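2022-01-04
Kitchen notebook - celeriac, first go

I have walked past celeriac in the shop for years and never bought one, so this was overdue! Got a 624 g one from Skadley, knobbly as anything, and lost a fair bit of it to peeling. A big knife beats the peeler here. Cut off the top and bottom, stand it flat, slice down the sides. The pieces went straight into water with lemon and stayed nice and pale.

Batch A, roasted. Cubes, oil, salt, a bit of thyme, hot oven. Lovely edges, sweet in the middle, and I ate far too many off the tray before supper (sorry, Rasa). Next time I'd cut them bigger.

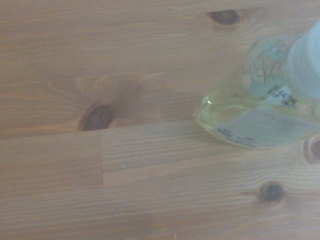

Batch B was the mash, and I think this is the keeper. 400 g celeriac to 100 g floury potato, boiled together till a knife slid through, then drained and left in the colander for 5 minutes to steam off. Butter, a splash of milk, lots of pepper. I pushed it through the sieve as well, and it was worth the arm ache - so smooth! Anyone doing this on a pine top should put a towel under the pan, and stand the bottles well back while mashing, as a glass one on its side will roll if you give it half a chance. Taste before salting, too. Celeriac seems to need less than potato does.

Rasa Priedītis tried both and went for the roast, so we disagree. She also says her gran grated it raw with apple and soured cream, which sounds brilliant and goes on the list for next week.

Still to try:
- soup from the trimmings, if the peelings scrub up clean enough
- mash with a spoonful of mustard
- whole, baked in salt dough (Rasa is keen, I am a bit scared of it)

Leftover mash is in the blue tub, second shelf. Have it with an egg on top.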